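Household Objects and How We Arrange Them
Session 3: The small tabletop
Notes by Lụa Đỗ

Before we start

Last week ran over (my fault, we got stuck on hallway shelves and I loved every minute of it), so the last part of session 2 is folded in here. If you missed it, borrow notes from Vinh Mai or Sơn Đào, who both wrote down far more than I said.

Reading for today: the Clemard chapter on side tables, 11 pages. Please look at the margin drawings as well as the text. They're lovely, and the argument is mostly in them!

1. Why bother with a table?

A tabletop is the most changeable surface in a home. Shelves settle down after a month or two and walls hardly move at all, but a table gets cleared, filled and cleared again, often before lunch. That makes it wonderful to study. You can try an arrangement, dislike it, and have a new one in front of you before the kettle boils.

Savvas Tsakiris asked last week whether a group of everyday things can be called an arrangement if it wasn't planned. I've been thinking about it ever since. My answer is yes, provided we can talk about height, spacing and facing. Intention is interesting but we can't see it, so for this course we leave it to one side.

2. Words we'll use

Anchor: the thing your eye goes to first. Usually the tallest, sometimes the one with writing on it.

Ground: the surface and whatever covers it. A cloth counts as ground even when it has a strong pattern.

Facing: which way a thing is turned. A book has a front, a bowl hasn't really, and a cup depends on its handle (if it has one).

Rest: a bare patch. Beginners fill these in. Try leaving one alone for a day and see how you feel about it.

Accent: a small area of strong colour. It can be the cheapest thing on the table and very often is.

3. Uprights and flats

Most household things would rather lie flat. Books, trays, letters, folded cloths, they all spread out and keep low. One upright among them changes everything, and this is the bit I get excited about, so forgive me if I go on. A standing picture or a jug gives the flat things something to be lower than. Without it the table reads as storage.

Turn the upright a little and it changes again. Square to the front edge it looks official, like a sign at a reception desk. At a slight angle it seems to be talking to somebody in the room.

Hervé Tanguy's trick from the Enwood workshop is to place the upright off to one side first, then put the brightest thing near the middle, and only then deal with everything else. Do try it. It feels wrong for the first minute.

4. Humble things

We are far too snobbish about kitchen things! A sponge is a clean block of colour with a marvellous surface. A paper cup turned over becomes a little white plinth. Plastic tubs let light through, something a china bowl can't do, and you can use that at the back of a table where things tend to go gloomy. 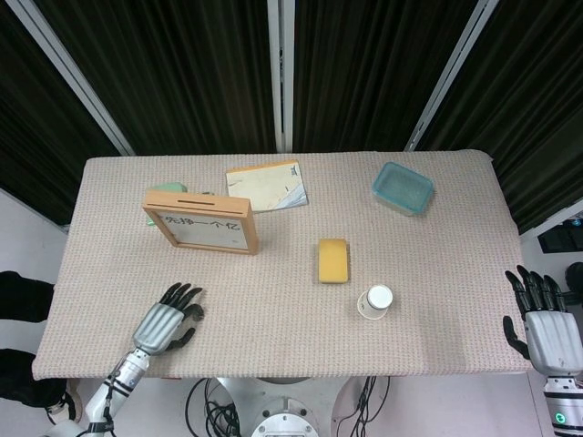

Fig. 1. Wooden frame as anchor, yellow sponge as accent, beige cloth as ground.

Look at how much the cloth has to do in Fig. 1. The curtains behind are very dark, and the pale ground keeps the white cup and the cream cover of the notebook in the same family. Compare the teal-blue container with the sponge too: two strong colours, but only one of them is see-through, and they don't shout at the same volume.

To talk over in pairs: would you stand the cup the right way up? What would you lose?

5. For next time

Make a tabletop of your own using things you would normally put away before visitors come. No flowers, please. Draw it from the front and then from one end, and label the anchor, the ground and at least one rest. Pencil is fine.

Bring both drawings, and a cloth if you have a spare one. The Jolent room has bare tables.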